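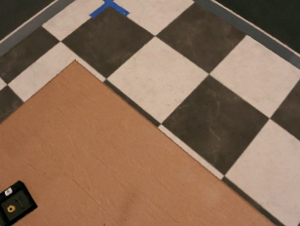
Figure 4.1 A sheet of plywood on a tiled floor. The grain lines run in one direction across the face.

Chapter 4
Wood and Water

4.1 Why this chapter comes before the one on joints

Many students want to start cutting on the first Monday of the course. I understand this wish very well, but a joint which is cut without thought for moisture will open sooner or later, and then the good work with the chisel is of little use. For this reason we must first speak about water.

Wood is made by a living tree, and a living tree is full of water. When the tree is felled, the water begins to leave. It leaves in two steps. First goes the free water, which stands in the hollow cells like water in a drinking straw. During this step the wood becomes lighter but it hardly changes its size. Then goes the bound water, which is held inside the cell walls themselves. Only now does the wood shrink. The point between the two steps is called the fibre saturation point, and you will meet this term many times in the book.

After drying, the matter is not finished. Wood takes up water from damp air and gives it back to dry air, for as long as it exists. A table top that was made in a damp workshop in autumn can be clearly narrower in February, when the heating has been on for some months.

4.2 The cupboard doors at Bevville

Linnea Eklund, who taught joinery before she wrote the first edition of this course, liked to begin with the story of the school library in Bevville. The library had ordered cupboards with doors of solid beech, 80 centimetres wide, glued from narrow boards. The joiner was skilled and the doors were beautiful. He had fixed a strong cross-piece on the back of each door with glue along its full length, so that the door should stay flat.

In the first winter two of the doors split from top to bottom. The boards wanted to become narrower, but the cross-piece, whose grain ran the other way, kept almost the same length. Something had to give way. Eklund used to ask her students who was guilty – the joiner, the timber or the heating. We will come back to this question in section 4.7, when you have the knowledge to answer it.

4.3 Three directions

Wood does not move equally in all directions. Along the grain, in the direction in which the tree grew upwards, the movement is so small that in furniture we usually forget it. Across the grain it is much larger. And across the grain we must again divide: the movement along the growth rings (tangential) is in most species greater than the movement from the centre of the tree to the bark (radial). From this difference comes cupping, where a flat board slowly takes the form of a shallow dish.

Sheet materials were developed partly to answer this problem. In plywood, thin layers called veneers are glued together so that the grain of each layer lies at a right angle to the grain of the next. Each layer holds its neighbours. The grain you see on the face therefore tells you only about the outer layer. A sheet of plywood changes very little in width and length, but it can still bend if it is stored badly or if one side takes up more moisture than the other. Chapter 9 deals with sheet materials in full.

4.4 Measuring moisture

The moisture content of wood is the weight of the water divided by the weight of the completely dry wood, given in per cent. Please note that we divide by the dry weight and not by the total weight. Very wet wood can therefore have a moisture content of more than 100 per cent, and this surprises many beginners.

Worked example. A sample of pine weighs 235 grams. It is dried in an oven until its weight does not change any more, and then it weighs 200 grams. The water weighed 35 grams. We divide 35 by 200 and receive 0.175, so the moisture content was 17.5 per cent. For a garden bench this is acceptable. For a chest of drawers in a heated room it is too high, and the timber should be dried further before work begins.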